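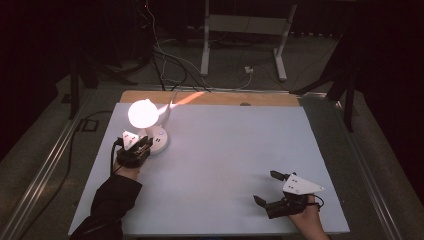

The Night Bus to Asham

Dayana Varela had missed the early bus out of Darndale because of a pie. It was her aunt's pie, apple with a little too much clove, and her aunt had insisted on wrapping it twice and then tying it with string, and then on finding better string, and by the time all that was done the bus had gone up the hill without her.

So she waited for the 242, which came late and smelled of raincoats, and she sat with the pie on her knees and tried not to think about the house at the other end. Her grandfather's house, I mean, the tall narrow one on Cimgate, where she hadn't set foot since June.

"Is that clove?" said the man across the aisle, after a good many miles of saying nothing at all.

She told him it was. He nodded for a while, the way older people do when they're walking back through a long hallway in their minds, and then he said his name was Rutilio Nava and that he had once known a man on Cimgate who put clove in everything, even his coffee.
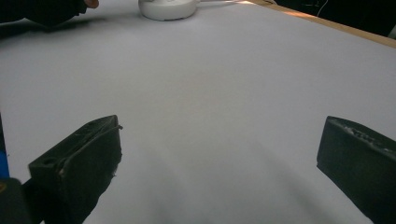
"He taught me to play checkers," Rutilio went on, "and he cheated, bless him, he cheated every single time. I was 79 last birthday and I still haven't met anybody worse at hiding it."

Dayana laughed so suddenly that she had to grab the pie. She knew that cheating! She knew the cough that came before it, and the sleeve that brushed a piece off the board, and the big innocent eyes afterward.

"He was my grandfather," she said.

The bus went down through the dark toward Asham, past the feed store and the church and the long wall by the river, and she untied the better string, and borrowed the driver's pocketknife at the next stop, and cut two slices, one of them very large.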